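Visit to the Varma lab, Tandville

The afternoon part of the visit was given over to software. Pentti Kinnunen, who runs the planning group, took us through the stack in order, starting with perception. Their tracker, Ullora, fits a pose to each known shape and republishes it at 28 Hz. Touching blocks are the hard case, as two faces of the same colour tend to merge into one segment. The current fix is to match against the outline of the top face first and use colour only to break ties.

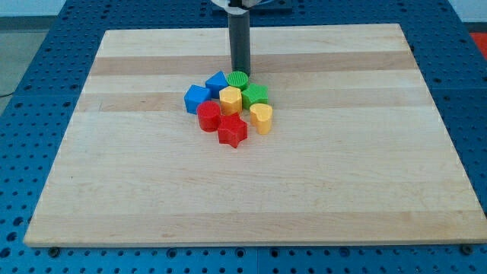 Planning is handled by a separate process, Draltitz, which proposes short straight pushes and scores each one on a simple contact model. It keeps 40 candidates per cycle and throws out any that would drive the tool into a second block. Median planning time is 123 ms on a desktop machine – slower than I expected, though most of it goes on collision checks.

I asked about logging. Every push is stored with the planned and measured tool path, and a replay tool steps through both on one timeline. Kinnunen opened a set of 159 failed pushes and sorted them by pose error at contact. Nearly all the worst ones had a stale pose estimate, so the planner was working from old data. A timestamp check is due in the December release.

The slides and the replay tool's file format are to be sent to attendees. The controller source stays in-house for now.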